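Datenblatt: Beschaffungsplanung Handgreifer, Projekt Nirkana

Zweck
Grundlage für den Haushaltsansatz der Teilprojekte Prundell und Citby.

Bestand und Bedarf
Handgreifer vorhanden: 6
Handgreifer zu beschaffen: 6
Ersatzpads aus Schaumstoff: 22 Paar
Aufzeichnungen im Datensatz: 223

Hinweise
Die Pads gelten als Verbrauchsmaterial und sind getrennt von den Geräten zu veranschlagen. Bedarfsmeldungen nimmt Manju Sachdeva bis Ende Mai entgegen, die Freigabe erteilt Keith Tapley.
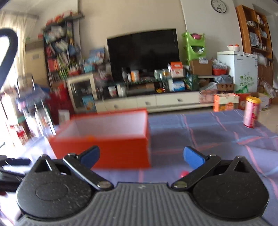 Abb. 1: Handgreifer mit blauen Schaumstoffpads, davor ein kleiner roter Ball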